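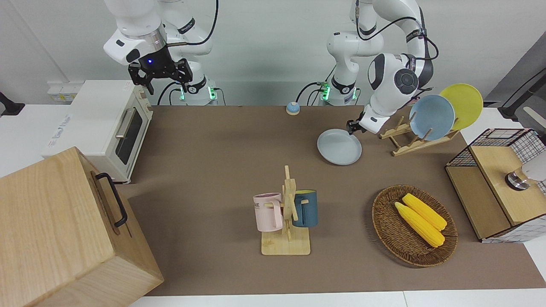
Gray marks on matte glaze: metal deposit or scratches?

Forum index > Kitchen > Tableware and Ceramics

glazeline_tm
Posted 15th March

We have a set of Mistico plates in pale blue-gray, bought new in February. After a few weeks of daily use the eating surface has thin gray lines in it, mostly in arcs where a knife would travel. Dish soap does nothing. The dishwasher does nothing. I can't feel the lines with a fingernail.

The seller (a shop in Cunidville) told me this is cutlery metal and will clean off. A relative told me the glaze is scratched and the plates are done for. Which is it, and if it cleans off, does it come back?

Tiziana Melis

kilnshelf
Reply 1

Metal deposit. If a fingernail doesn't catch, the glaze is harder than whatever went across it, and the softer material was left behind. Stainless flatware is softer than most stoneware glazes. The surface of a matte glaze is rough at a small scale and works like a file.

Use a cleaner with oxalic acid in it. Wet the plate, make a paste, leave it for 30 seconds, rub with a soft cloth, rinse well. Wear gloves. Don't mix it with anything containing bleach.

Oakum
Reply 2

I disagree with the fingernail test. A nail will skip right over damage that shows up clearly under a loupe. I have a box of old restaurant plates where the lines looked like metal, and after cleaning there was still a dull track in the glaze under every one of them. It can be both. The metal collects in the track.

Check with a 30x loupe after cleaning, with the light coming in low from the side. A deposit sits on top and is gone. A scratch throws a shadow.

kilnshelf
Reply 3

Old restaurant plates have been through years of steak knives and stacking on unglazed foot rings. The OP's are a few weeks old. I would still expect deposit only.

pfuchs
Reply 4

Pirmin Fuchs here, I used to do incoming inspection for Rüegg, so tableware of this kind was most of my day. A few points.

The seller is right that it is usually metal. Oakum is right that you can't tell for certain until it has been cleaned.

Matte glazes vary a lot. Some are matte because fine crystals form in the surface while the kiln cools. Those are fairly durable. Others are matte because they are underfired, and the surface is porous. The second kind marks easily, and it keeps marking. A simple check is a slice of lemon left on the glaze overnight. If the color has changed under it the next day, the glaze isn't fully stable and I would stop using that plate for acidic food.

Do the lemon test on the piece you like least.

glazeline_tm
Reply 5

Thanks. Lemon test done on one plate overnight, no change in color or sheen that I can find. I will try the cleaner next.

Side question on the mugs. One is dark teal with a yellow interior, the other is light pink with a dark interior. They hang on a mug tree on the counter. The pink one picks up a gray ring from the spoon, and I don't see any such thing on the teal one. Same detergent, same spoons. 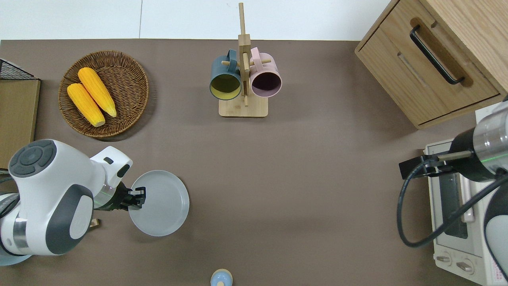

pfuchs
Reply 6

Different liner glazes, most likely. The color on its own tells you very little. The finish matters more. If one interior is glossy and the other is satin, the satin one will take metal from the spoon.

Hanging is fine for the rims as long as the pegs are wood. Bare wire hooks can leave gray marks on the inside of the handle.

Brackenfell
Reply 7

I wouldn't use oxalic acid on anything I eat from. Baking soda and water. It takes longer but it works.

kilnshelf
Reply 8

It rinses off completely. Baking soda is a mild abrasive and will lift light marks. On a matte surface it tends to leave the deposit that is down in the low spots, and then people scrub harder or switch to a scouring pad.

Brackenfell
Reply 9

Mine came clean with baking soda. Bonar dinner plates, matte white. Several rounds on each plate, granted.

Oakum
Reply 10

Whatever you do, no wet-and-dry paper. I saw it suggested in another thread here (1000 grit, "just a light pass"). It polishes the high points of the glaze and leaves a shiny patch that can't be put back.

glazeline_tm
Reply 11

Results. The cleaner took off nearly all of it in two passes. I borrowed a loupe. On most plates there is nothing left under the lines. On one plate there is a short track near the center that does throw a shadow in side light, so Oakum has a point there. That is the plate that gets used for cutting bread, with a serrated knife.

The mug ring came off on the first pass.

pfuchs
Reply 12

Good. Expect the marks back over time. Cutlery with a rough edge on the tines or the blade makes it worse, so run a cotton ball along yours and see where it snags. Cut bread on a board.

Brackenfell
Reply 13

Still think soda first and acid second is the sensible order.

kilnshelf
Reply 14

No objection to that order, if you stop when it stops working.

glazeline_tm
Reply 15

The cotton snagged on the butter knives. Replacing those. Marking this as solved.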